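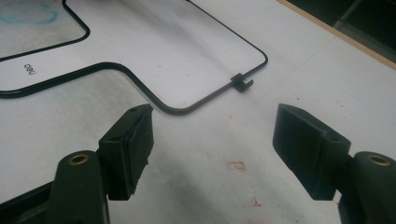 Open Day at the Dulilthorpe Workshop: Frequently Asked Questions

When is the open day?
It runs in July. Doors open at 10 a.m. and the last demonstration starts at 3 p.m.

Do I need to book?
Yes, for the demonstrations. Each session takes 17 visitors. The exhibits in the front hall need no booking.

What will be demonstrated?
Tabletop handling with the Skandix hand-held gripper. An operator guides it by hand over a table while a camera on the tool records the work. The recordings are later used to train the Briltton arm, shown in the second half of the session. 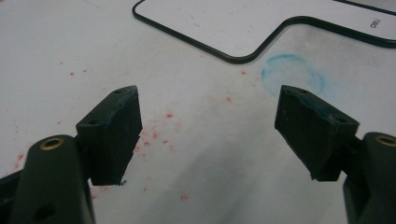
How are the fingers built?
Finger pads on the Skandix are treated as wear parts and are replaced at set intervals. Staff check them before every session. The two black pads face each other across the gap, and each has small holes in its top face. Surface scuffs and dust do not call for a change; a loose pad does. Spare pads are kept at the Rüegg bench, where visitors may handle them.

Can I try the gripper?
Yes. Visitors aged 12 and over may use it for 6 minutes each after the second demonstration. Remove rings and loose bracelets first.

How many recordings are in the current set?
3416. Visitor trials are not added to it.

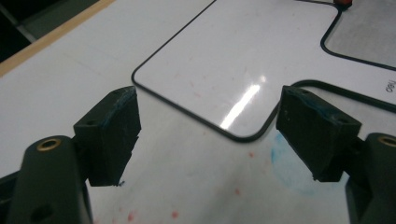

Getting there and access

Is there parking?
Use the lot behind building 2. The entrance is step-free.

Can I take pictures?
Yes, without flash. Tripods are not allowed in the demonstration area.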